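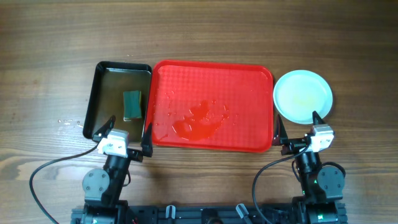

Chapter 14
Clearing and Wiping: The Last Ten Feet of a Meal

I washed dishes at Haltska, a lunch hall in Randcombe, the winter before I started teaching, and I still think it was the best food service class I ever took. We fed 392 people on a normal day and 400 when there was soup. I thought I knew how to wipe a tray. I did not!

My first week, I grabbed the wettest sponge I could find and went at everything in sight. All I did was push ketchup from one end of the tray to the other (and then onto the table, and then onto my sleeve). So this chapter starts slowly, with what's on the dishes before you touch any of them.

Leftovers come in three kinds, and you'll meet them all the way through to Chapter 17. There are loose bits, like crumbs. There are spills, which spread out and find every low spot. And there are smears, my old enemy - sauce, mostly, thick in the middle and thin at the ends.

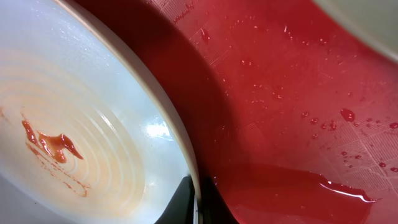

A smear is worse when the dish has rings or ridges in it, which plenty of them do. The thick part lifts off in one pass, but the thin streaks sit down in the grooves and a flat swipe goes right over the top of them. Follow the curve of the ring with the edge of your sponge, then rinse it and go around again.
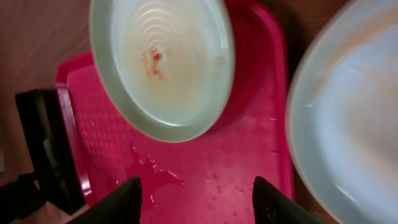 Order matters more than muscle. I like to deal with the plate first and the tray second, so nothing from the plate lands on a surface I've already wiped. Take a pink tray with liquid spread over its lower part and a ridged plate sitting higher up, with a little orange-red sauce near the middle. Lift the plate off before you chase the liquid, or you'll be wiping around it and missing whatever is underneath.

Before you read on, find a tray and a plate at home and dirty them up a bit. Use real sauce. You'll want them for Exercise 1, along with a sponge that has a soft side and a scouring side.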